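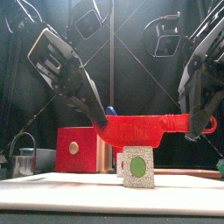
May 19, 2021 – Shared shop, back bench. Both arms are finally talking to the same controller, so tonight was all about two-handed holds! I printed longer fingers for the pair (the Bendari ones were way too stubby for anything with a rim) and spent most of the evening on grip settings. The red pan is my favorite test piece right now, with the left gripper on the rim of the bowl and the right one down at the ring end of the handle. It's an awkward thing to share between two arms, which I love, and those raised ridges on the handle give me a nice landmark when I'm jogging the right arm by hand. The patterned cubes are staying on the table too, they're great for checking the overhead cameras.

Grip force: started at 200 on the left and it felt mushy when I tugged on the fingers. Went up to 333 and the servo started singing, so I backed down and left it in between for now. Right side is still on the old Kerex driver and I haven't touched its numbers. Somebody please remind me to write down the final values before I reflash anything again.

Homing: the left arm loses its zero on joint 2 after a power cycle. Not every time, just 7 out of 11 tries, enough to be annoying. I reseated the encoder plug and got a clean run after that, but I don't trust it yet. If you use the bench before me, home the left arm FIRST and watch the elbow.

Cables: the new Janico sleeving is lovely stuff but stiff, and it pulls on the wrist when the arm reaches across. Going to try a bigger loop up top – maybe a bit of bungee as well.

Still to do: swap the right driver, put rubber on the fingertips (I have half a sheet of the Stougaard stuff left in the drawer, please don't use it for feet), and slow down the release move, which is way too snappy for my nerves. E-stop is on the left leg of the bench now, by the way. Moved it this afternoon.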